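Equipment planning for small robot workcells

Equipment planning for a small robot workcell is the process of deciding what to buy, in what order, and how much money to hold back before an arm is put to use in a workshop, laboratory or school. The term usually covers installations of one to four light arms. Larger lines are normally planned by an integrator under a separate contract.

Background

Early guides to the subject treated the arm as the main expense and gave a line or two to everything else. The Mangubat worksheet, drawn up by Kristine Quiambao for technical schools, split the budget into arm, gripper, sensing, workspace, spares and labor, and most later worksheets keep those headings. A revised version by Remedios Sebastian added a column for items that wear out within a year.

Cost categories

Arm. Buyers compare reach, payload and repeatability, then the terms of the warranty. Payload figures are given at the mounting flange, so the weight of the gripper, camera and cabling must be subtracted first.

Gripper. Two-finger parallel grippers are the usual first purchase. Finger shape has a large effect on which jobs are possible, and replacement fingers are often priced separately. The Riritz price list used in the worksheet puts a pair of molded plastic fingers at $33 and a set of machined ones at $114.

Sensing. A wrist camera is cheap next to the arm but brings mounting hardware, a longer cable and often a faster computer. Planners who leave the computer out of the first budget tend to meet it again in the second.

Workspace. This heading includes the table or stand, lighting, floor markings and any guarding required by the local safety rules. Window light and shiny surfaces are common sources of trouble for cameras, and a matte mat or a blind is sometimes entered as a separate line.

Labor. Setup, calibration and operator training are counted in hours. The worksheet leaves the hourly rate blank.

Choosing for the task

A purchase plan normally starts from a list of the objects to be handled. Rigid parts of one size can be served by a plain gripper and a fixed program. Cloth, ribbon and string are harder — they fold, bunch and slide, and they lie nearly flat on the surface they are picked from. Thin fingertips help with such material, as does a wrist camera that keeps both tips in view.

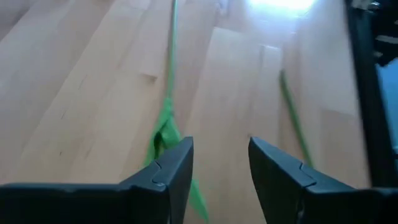

This page was last changed on 2021-08-27.

Angled fingertips over strips of bright green fabric on a pale wooden floor. One strip is bunched near the left tip and the other lies straight.

For soft materials the worksheet recommends a trial before the order is placed, using the buyer's own samples and the surface they will rest on. Vendors such as Vedorholm lend grippers for this purpose against a deposit of $510, returned when the unit comes back complete.

Spares and reserve

Spare fingers, one spare cable of each type and a set of mounting screws are ordered with the arm. The worksheet calls for at least 3 pairs of fingers where the gripper works close to a hard floor or table. Money for repairs is kept apart from the purchase budget and carried over if unspent.

Timing

Schools that buy on a yearly cycle often request quotes in April. Lead times for arms and grippers differ, and Sebastian's version lists them side by side — a gripper that arrives after the arm delays training as well as setup.

See also

Irnari method
End effector
Total cost of ownership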